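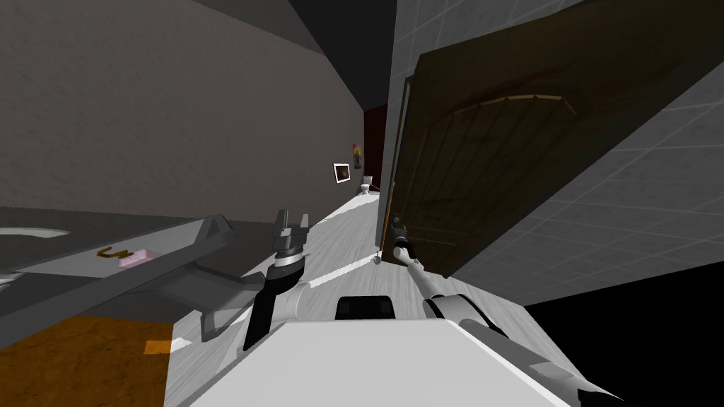 Prulex workspace safety check, vendor payments
Akbulut, Flemosville office
Checked by: Tuncay Kahraman
Second reader: Barış Akyol
Date: Fri 16 August

Marks used: OK, FIX (needs work before the next payment run), LATER (can wait for the November check), N/A. Comments go under the item they belong to. Please sign yours with initials and leave other people's comments alone, even if the problem is gone.

SIGN-IN AND USERS

Every active user has two-step sign-in turned on
OK
TK: Green all the way down the list! Last time we were chasing people across both floors. Big thanks to the front desk, who got set up the same morning I asked.

No shared logins
FIX
TK: The old "payables" login is still alive. It can't approve anything, but it can open vendor records, and that includes bank details. I've moved the scheduled reports off it and will close it Monday.
BA: Check the mail rule too. Receipts sent to that address used to go straight into the inbox tab.
TK: Good catch, I'd forgotten all about that. Added to my list.

People who have left are switched off
OK
TK: Matched against the HR list. Prulex keeps their history when you deactivate them, so please don't delete anyone, just deactivate.

Idle accounts reviewed (no sign-in for 45 days)
OK
TK: A few seasonal people turned up here and I set them to view only. They can ask for their old role back from the profile page and it lands with me.

Recovery codes printed and in the safe
FIX
TK: There is an envelope, and the codes inside are from the old workspace. New ones printed, waiting for someone with the safe key.

ROLES AND APPROVALS

Workspace has exactly 2 owners
OK
TK: Barış and me.

The person who adds a vendor can't approve that vendor's first payment
OK
TK: I love this setting. Tried it with a test vendor called Zebra Paper, got the block message right away, then tried it again as a different role and got blocked again. Zebra Paper has been archived.
BA: It was still showing in my vendor search after lunch.
TK: Archived ones show if "include inactive" is ticked. Untick and it goes away.

Approval limits match the signed policy
FIX
TK: Limits in Prulex are fine for everyone except the warehouse lead, whose limit went up for the roof repair and never came back down. Needs a yes from Barış before I change it.
BA: Yes. Change it.

Backup approver named for each approver
LATER
TK: Done for the office. The warehouse wants to wait until the new shift plan is out, and I'm happy with that as long as it doesn't slide past November.

VENDOR RECORDS

Duplicates merged
FIX
TK: We have 1,373 vendor records and I had a great time in here, I really did. The duplicate finder is so much better than it was! It caught names with and without "Inc", swapped words, even an old typo of our own landlord. What it doesn't catch is the same vendor with two different tax numbers, and those need a person to look. Almost 40 pairs left.
BA: Can you split them with me? Take A to M, I'll take the rest. Keep the record with the longer payment history when you merge.
TK: Deal.

Bank detail changes confirmed by phone
OK
TK: Pulled the change log and read the call notes. Every change has a name and a time next to it. Reminder for anyone new: call the number already in the record, never the one in the email asking for the change.
BA: Also, "left voicemail" doesn't count as a call.

Tax forms attached
LATER
TK: Missing for some of the older vendors. Nothing is due to them right now. The request emails are drafted and I'll send them in small batches so the replies don't bury us.

CONNECTIONS AND EXPORTS

Bank feed reconnected with the new key
OK
TK: Balance in Prulex agrees with the bank's own page. Beautiful.

Unused app connections removed
OK
TK: Removed the old calendar link and a spreadsheet add-on that had full read access (!). The add-on asked for a reason before it would let go, so if you see "no longer needed" in the log, that was me.

Export opens and is complete
FIX
TK: The vendor file opens fine. The payments file drops the memo column if you pick the short layout — use the full layout until this is sorted. I wrote to Pruvus support and attached our file with the amounts blanked out.
BA: Does the full layout still break the letters in my first name?
TK: It does if you open it by double-clicking. Import it as UTF-8 and you come out fine, ş and all.

Saved exports kept off personal laptops
OK
TK: Asked everyone who has export rights. One copy was in a downloads folder and it has been removed.

Paper fallback form is current
N/A
BA: We dropped the paper form last year. Take this line out of the template.
TK: Will do.

GENERAL COMMENTS

TK: This is the cleanest check we've had since we moved over, and I'm thrilled with how the approvals side looks. If you have an hour, read through the activity log sometime — you learn so much about how the work really moves. All FIX items above are assigned to me unless Barış has claimed them.

BA: Read and agreed, apart from the export item. I'd like that one looked at again before the next payment run. Please keep the support reply with this sheet.

TK: Will attach it when it comes.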